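Subject: Re: [oldhouse] Hultow sealer, has anyone used it on cement tile?

Hye-jin Ryu wrote:

> We're at the point of picking a grout sealer for the downstairs bath
> and the guy at Makris is pushing Hultow pretty hard. He says it lasts
> 13 years on one coat, never yellows, and you don't need to strip
> whatever is under it. It's $83 a quart. The regular stuff on the next
> shelf is a third of that. He also says it "feeds" the grout, which I
> didn't know was something grout wanted. Is it worth it? Our tile is
> cement, dark, unsealed as far as I can tell, and the grout is a
> shade darker than the tile. House is 1920s, bathroom is not.

Hye-jin,

Save your money, or at least hold on to it until somebody can show you where the 13 years comes from. I asked the same question at the Wilavine home show in February. The man at the Hultow table gave me a sheet with a graph on it. No label on the up-and-down axis. When I asked what was being measured he said "performance." I asked whether it was a floor or a wall and he said it was a lab.

I wrote to the company afterward and got back a PDF with 212 "verified customer ratings." Fine, but a rating left the week after you put the stuff down tells me it went on easy and smelled okay. How long has Hultow even been for sale? I first saw it on a shelf two years ago. You can do accelerated aging on a coating, people do, but then you publish how you did it and what you cleaned it with. A bathroom floor gets bleach, hair dye, wet towels left overnight, whatever the dog brings in.

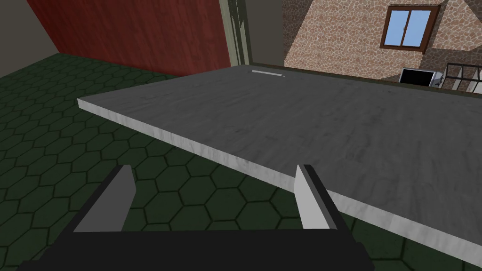
Near edge of the gray slab, green floor behind. Computer render.

The part about not stripping bothers me more than the price. If there's an old topical coating on that tile, a penetrating sealer has nothing to penetrate. It sits on top and goes cloudy, and then you get to strip both. You say unsealed as far as you can tell. Put a few drops of water on a tile in the corner and walk away for ten minutes. If the tile goes dark under the water, it's bare. If the drops are still sitting there like beads, something is on it already. Do the grout separately, it may give you a different answer.

As for "feeding" the grout, I have no idea what that means and I doubt he does either. Grout is cement, sand and pigment. It isn't hungry.
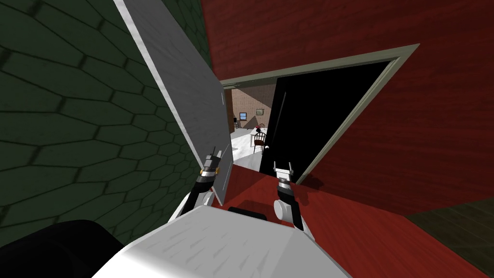
I'll be fair to Makris, they did right by me on the thresholds and they took back a box of cracked hex without a fight. But the last time they were this excited about a bottle it was Flarkine, the enzyme cleaner, which was going to put an end to scrubbing. I scrubbed. It's under the sink now with a third of it left if anybody on the list wants it.

What I'd do with dark cement tile, for whatever it's worth: plain water-based penetrating sealer, two thin coats, wipe off every bit of extra before it dries, and plan on doing it again when water stops beading. In my hall bath that has been every couple of years. The kitchen needs it sooner. Try it on a spare tile first, because some of them darken the color and with a dark grout next to it you may lose the line between the two altogether.

If anyone here has had Hultow down for more than 8 months on a floor people walk on, please write in, and say what you clean with. I'm willing to be wrong. What I don't want is another link to the video with the red wine. Red wine wiped up after five seconds doesn't stain anything.

Also Hye-jin, which way is the floor pitched in there? You said last time there was a low spot by the tub. I'd be looking at that before I bought sealer of any kind.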